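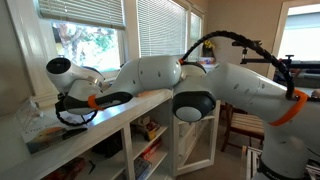
I have been meaning to write about the long walk to Lokomgate for the better part of a year, and every time I sit down to it the kettle goes on, or the post comes, or I start looking up the bus times all over again and get lost in them. So today I've shut the timetable in a drawer and I'm just going to begin.

We used to go to Lokomgate when I was small, always in October, when the boarding houses were cheap and the sea front was more or less ours. My mother packed egg sandwiches in the paper from the last loaf, and we took the 298 from the end of our road, which wound through every village it could find before it gave up and went to the coast. I was sick on it twice, both times at the same bend outside Grarnmont. I still feel slightly green when I pass that bend now, and I have passed it a good many times as a grown woman with a strong stomach.

What I had never done was walk it. There is a path, and there always has been, over the top from Grarnmont and down by the old lime works, and my father talked about it every single year. "We ought to walk it one of these days," he would say, with his forehead against the bus window – and then we'd be at the terminus and he'd be wanting his tea, and that was that until the next October.

So last autumn I did it for him. I took two days over it and stopped the night at Onsri, where there is a pub with rooms and a very large grey cat that sleeps on the stairs and won't be moved. My room was at the back, over the kitchen, and smelled pleasantly of onions. I had the pie. I had it again for breakfast, cold, because I'd told them how much I liked it and they wrapped me up a slice to take along, and it never got as far as the gate.

The first day was nearly all uphill. I'd been told the top was at 1262 feet, and I'd imagined this as a gentle sort of number, but my knees had other ideas. I stopped a lot. I've become rather good at stopping. I look at the view as if I'm thinking of buying it, and after a minute or two I can breathe again and off I go. The bracken had turned that lovely rusty colour and there were still a few blackberries, though they were past their best and tasted mostly of rain.

If you're thinking of going yourself, the only tricky part is just after the lime works, where the path splits and the signpost has lost an arm. Keep the wall on your left. I kept it on my right, and spent a good hour in somebody's turnip field, having quite a cross conversation with myself. There's a stile at the far corner, if you do the same, and a ladder of steps after it which I counted out of pure spite: 132 of them, and every one a different height.

The second day was easier, soft going through the woods and then out along the river. I wore my old Stavari boots, which I've had resoled so often there can't be much of the original left, and they didn't give me a single blister. My sister-in-law keeps telling me to get a lighter pair. She may be right, but I'm fond of them, and they know my feet.

I came down into Lokomgate at around 7 in the evening with the lamps just lit along the front. The boarding house is flats now, painted a sort of custard yellow, and the shelter where we ate our sandwiches has been moved along to make way for a crossing. The chip shop was open, though, and the chips came in a cone instead of paper, and I sat on the sea wall with my boots unlaced and ate the lot. It was cold and there was a fine drizzle coming in sideways. I thought of Dad and his forehead on that window, and I had a little cry, and then I had a pickled egg, because he would have done.

I went home on the bus the next morning. It still goes through all the villages. I shut my eyes for the bend.

I'll put the pie recipe up next time, or my best guess at it anyway – the landlady wouldn't be drawn on the pastry, but I'm fairly sure there's lard in it.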